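Two arms, one table: a talk with the Lendale robotics club

Sadia Bukhari has run the robotics club at Lendale since it was a soldering group that met in a storage room. It now has a room of its own, a shared budget and a project called Starnik, in which students program two arms to sort and pack everyday items. We spoke with her and two of the students on 6th January, during their first session after the break.

The club doesn't hold tryouts. "If you come to two sessions in a row, you're a member," Bukhari said. "I don't check grades. I check whether you put the tools back."

Starnik grew out of a contest entry. Last year the team went to the Clarkska student meet with a single arm and finished in the middle of the list. Yaqin Tan, who wrote most of the motion code, remembers it without much regret.

"We had one arm doing everything, and it spent most of its time traveling," Tan said. "It would pick something up, go across the table, let go, come back. The judges were polite. After that we wanted two arms."

Getting a second arm to share the table brought a new set of problems. Each arm has to know which part of the table it may enter and when. The students divide the space into zones and write the rules by hand. Tan said the first version of the rules was so careful that both arms stood still and waited for each other.

"We called that one the polite version," Tan said. "I still have the file."

The crate gave them trouble too. Its rim leaves less room than the early plans allowed, and an arm coming in low will hit it. The team now has the arm lift first, move over and then go down. It is slower, and Bukhari is fine with that.

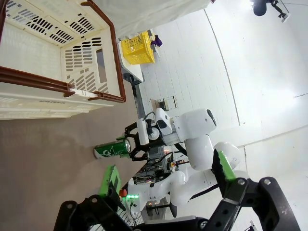 A green can in the gripper of one of the arms, with the crate at the upper left.

Vinh Dương joined last fall and looks after the grippers. He talked mostly about cans. "A can is round and it's smooth, so it wants to turn when you close on it," he said. "If the pads aren't lined up, it rolls out. If you squeeze too hard, you get a dent. A full one and an empty one need different settings, and I get them mixed up."

Dương keeps a log of every trial in a notebook. The count stood at 566 when we visited. He writes down the item, the grip setting and what happened, usually in one line. Tan would like him to move it all to a spreadsheet – he says he'll get to it in February.

Asked what new members find hardest, Bukhari said it was the cables. "They come in wanting to write code, and the first thing they learn is where a cable can snag," she said. Everyone in the club also learns how to stop an arm before they are allowed to start one.

The next job is soft items. Cloth doesn't keep its shape, and the settings Dương worked out for cans are no use for it. Tan has started on a routine that grabs from the top and pulls straight up.

"It works on a sock," Tan said. "I haven't tried it on a shirt yet."

The club has 7 weeks until the next Clarkska meet. Bukhari has not decided whether to enter both arms.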